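Toy Kitchen Cleanup, and a Few Other Things I Do on Fridays
Posted 2026-10-30 | Filed under: Kids' Stuff, Cleaning | 20 comments

I promised a post on cleaning play food back in August and then the dishwasher died, so you got 1,322 words on drain hoses instead. Sorry about that! Let's get to it.

First, sort by material before anything goes near water. Solid plastic pieces can soak. Anything with a hook-and-loop dot on it (the kind kids "cut" with a toy knife) gets a quick wash by hand, because the glue on those dots gives up if you leave it sitting in a hot sink. I learned this with a whole Unilel fruit set and spent an evening gluing half-tomatoes. Painted wood never gets soaked at all. Damp rag, dry towel, done.

My mix is a squirt of dish soap in a dishpan of warm water. I've tried fancier sprays and went right back to the soap. For grooves and seams, use an old soft toothbrush, and go along the groove and not across it, or you just push the crud into the corners.

Toy carrot and friends in the basket, then a white bowl and a green fruit on the tabletop.

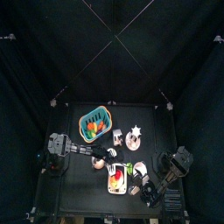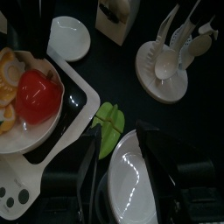 Drying is where most people go wrong, me included. Hollow pieces hold water like you wouldn't believe. Give each one a squeeze and a shake over the sink, set it with any hole facing down, and leave it overnight on a towel. If you hear sloshing in the morning, it needs another day. Black specks that come out when you squeeze? Toss it. I've tried to save moldy ones and it isn't worth the fuss.

Sticker residue: cooking oil on a cotton ball, wait ten minutes, rub with your thumb, then wash with soap. Works on my Hendis storage tubs too.

Crayon on plastic: baking soda on a damp cloth, very light pressure (it can dull a shiny finish, so try the underside first).

For storage I like anything with slots or holes in the sides so air gets in. Lidded bins look tidier but they start to smell. Ours lives on the bottom shelf of the Udwood cart, next to the blocks, and the lid from the old bin is now a paint tray.

Next week: getting candle wax out of a tablecloth.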